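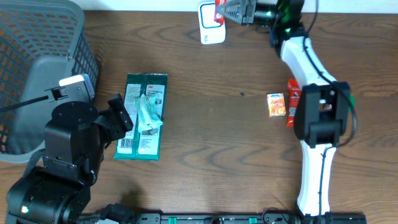 How does a robot arm pick up something small without squashing it? I've been building at Kidstead, our shared workshop, and I think about this all the time! Your fingers feel when to stop squeezing. A robot needs motors and a lot of practice. Look for the narrow red packet, right at the tips of the gripper. Thin things like that are tricky (a chunky box is much kinder!).

Each joint needs its own motor, a bit like your shoulder, elbow and wrist. My friend Tanvir and I spent three evenings on one wobbly elbow. Then we did 200 practice grabs, and I dropped loads of them!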